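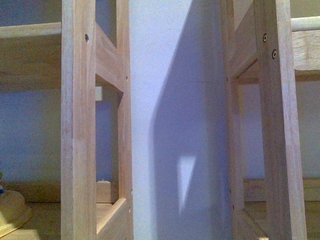

Bois brut, bien droit, vis à mettre soi-même : l'étagère vue de près.

Je me méfie des meubles en bois clair. Pas du bois lui-même, je n'ai rien contre les arbres, mais de tout ce qu'on nous raconte autour. Depuis octobre je lis des billets qui m'expliquent que le bois non traité « apaise », qu'il « respire », qu'une chambre rangée sur des montants en bois blond fait mieux dormir. J'ai dormi pendant des années à côté d'une armoire en mélaminé et je dormais très bien, merci.

Bref, on refait la chambre. Enfin, on range la chambre, le mot « refaire » est de Jamshid, mon compagnon, qui voit un chantier dès qu'on déplace une lampe. L'idée de départ était de trouver une place pour ce qui traînait par terre. Jamshid voulait une étagère Gramow. Moi je voulais surtout jeter des choses. On a fait un compromis, c'est-à-dire qu'on a pris l'étagère et qu'on n'a rien jeté.

Sur l'étagère, donc. Le fabricant promet un montage en 20 minutes. Il nous en a fallu nettement plus, et encore, à deux, avec un tournevis correct (celui de la boîte est une plaisanterie). Les trous sont percés d'avance, ce que la notice présente comme une grande faveur. Je veux bien, mais un trou percé d'avance n'est utile que si la pièce d'en face a le sien au même endroit. Chez nous, une traverse a demandé de la négociation.

Je reconnais que les montants sont costauds. C'est du vrai bois, avec le fil bien visible et par endroits des veines plus foncées, et quand on secoue, ça ne bouge pas beaucoup. Itsuki, ma collègue, m'assure que la sienne, achetée chez Nunia, n'a pas bougé depuis 6 ans. Elle m'assure aussi que les plantes préfèrent le jazz, alors je garde une réserve.

Reste la question du traitement. Faut-il huiler ? La notice dit « conseillé », le vendeur disait « inutile », et le forum que j'ai lu jusqu'à une heure indécente se partage entre ceux qui huilent tout et ceux qui ont eu des taches. Je n'ai encore rien fait. Le bois est tel qu'il est sorti du carton, et on verra bien à la première tasse de thé.

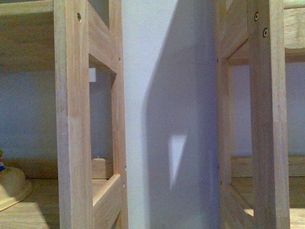 L'étagère, côté ouvert. La chose ronde et beige en bas à gauche attend encore sa place définitive.

Ce que je reproche vraiment à ce genre de meuble, c'est d'être ouvert. Sur catalogue, c'est aéré. Dans la vie, chaque objet posé là devient une décision qu'on n'a pas prise. On pose quelque chose « en attendant » et l'attente dure. Les adeptes de la méthode Cikero (Jamshid m'a fait lire le livre, j'en suis au chapitre 5) disent qu'il faut laisser un tiers de chaque planche vide. Un tiers ! J'aimerais savoir dans quoi ces gens rangent leurs chargeurs. Probablement dans un placard fermé dont ils ne parlent jamais.

On m'a aussi vendu l'idée des boîtes assorties. J'ai regardé les prix chez Enache et j'ai refermé la page. Une boîte en carton range aussi bien, et si elle est laide on la met en bas.

Passons au lit, qui est le contraire exact de tout ça. Il est massif, orangé, avec des pommeaux foncés sur les montants et une tête sculptée. Aucun magazine n'en voudrait. Jamshid l'aime sans réserve et moi je l'ai longtemps trouvé un peu ridicule, avec son médaillon et ses lettres gravées. Je crois lire « DREAM » à droite, et à gauche je n'ai jamais fait l'effort. Un lit qui vous donne des consignes, il fallait y penser.

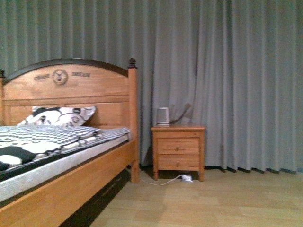
Le lit, avec la couette en noir et blanc et le rideau gris-vert derrière.

Le linge de lit en noir et blanc, c'est moi. On lit partout qu'il faut accorder les textiles au bois, prendre du lin, des tons sable, du terracotta. J'ai essayé les tons sable, on aurait dit un lit dans un biscuit. Le damier ne va avec rien, donc il va avec tout, et la taie à motifs non plus ne demande l'avis de personne. Quant à la couette, je la plie quand j'y pense. Faire un lit au carré pour le défaire le soir me paraît toujours aussi suspect comme emploi du temps.

Est-ce que la chambre est plus apaisante ? Je ne peux pas dire. Je dors pareil. Jamshid prétend que si, mais c'est lui qui a choisi l'étagère. Il parle maintenant d'en prendre une deuxième pour l'entrée, et j'ai demandé à voir d'abord ce qu'il comptait mettre dessus. J'attends la liste.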